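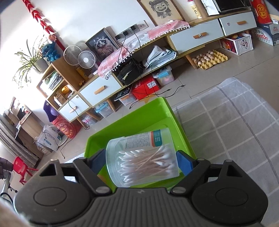

Vullico Gripper Club

The Vullico Gripper Club is a student robotics club that meets in people's living rooms, and I'm writing its entry for the Lurum student wiki since I've been in it longest (apart from Elspeth MacKinnon, who started it and says she's done writing things). We do one kind of work, mostly: picking things up with hand-held grippers, recording how it went, and using the recordings to train a small arm called Flarell.

History

Elspeth began the club in September with three people and one gripper. The first name was the Tongs Society, which lasted until we had to fill in the Insaurralde Cup entry form and got shy about it. Santino Ocampo joined for the software and stayed for the snacks, and then there were 6 of us and two grippers, so we could finally do two-handed tasks. I still think those are the most fun!

How a session works

Somebody picks a home, somebody else brings the object box, and we go until dinner. A run is one pick, one move and one put-down. Our best afternoon so far was 60 runs, and my wrist hurt the next day. You squeeze, you lift, you try very hard not to move the way a person would if they were showing off. New members always go too fast. I did too.

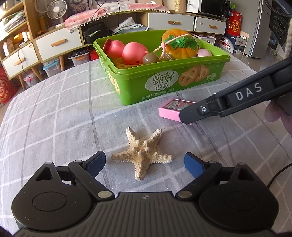

Leandro Núñez
Club member and wiki editor

Objects

The object list is a big argument every term. A jar of cotton swabs is a good starter, being light and smooth, and you can tip it on its side for a harder version. The starfish is the opposite. It has five arms, all bumps and spines, and there are about as many opinions on where to grab it as there are members (I go for the middle, Jhosep Carhuamaca goes for one arm and is wrong). Toy fruit is in between: round things want to roll, and the apple is easier than the peach, don't ask me why.

We put a gridded cloth on the table when we can, so it's easier to set an object back close to where it started.

The Insaurralde Cup

The cup is a one-day contest for school and college clubs. Teams get a tray of things they haven't seen before and points for each one moved to the right spot. Last time we scored 371 and the winners had 553, so there's room to grow, let's say. Flarell dropped a spoon twice and then did a beautiful job on a sponge. Anitha Rai has the score sheet if you want to see it.

Joining

Ask any of us. You don't need to know how to code, and we'll show you how to hold the gripper on your first afternoon.

See also: Flarell (arm), Insaurralde Cup, Lurum clubs list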